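# How I finally got a year of household paperwork under control

My paper problem got serious in September, when I needed one insurance letter and had to dig through 3 shopping bags to find it. I'd been meaning to sort everything for ages, and my friend Ekua Aryee had been nagging me (kindly!) for even longer. So I took an afternoon and did it, and this is pretty much the way I went about it.

## Sort first, buy nothing yet

Dump every piece of paper on the floor or a big table. Don't read anything properly - just look at the top and drop it on a pile. I used five piles:

- Home and rent
- Money and taxes
- Health
- Car
- Everything else

The last pile will be huge. Go through it once more and you'll probably find that half of it is flyers and old envelopes. Recycle those right away, and shred anything with an account number on it.
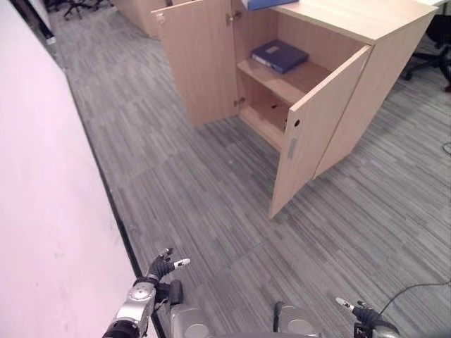
Now punch and file, newest on top. I tried oldest on top for a while and hated it, because I was forever flipping to the back for the latest bill. Put a divider between each year, and write on the tab in pencil so you can change your mind later.

## Label like a stranger will read it

My old labels said things like "misc 2" and "important." Important how?? Use the plainest words you can. "Car repairs" beats "vehicle stuff," and if two people share the paperwork, agree on the words together. Ekua files her phone bill under "home" and I'd never have looked there in a million years.

## Keep it going

I have one tray by the front door and everything lands in it. When it's full I sit down with a cup of tea and file the lot, usually four or five minutes of work. If a letter needs an answer, I fold the top corner down and leave it in the tray until I've dealt with it.

Warranties get stapled to their receipts before they go in. I skipped that the first time and had to redo the whole section, grumbling the entire way.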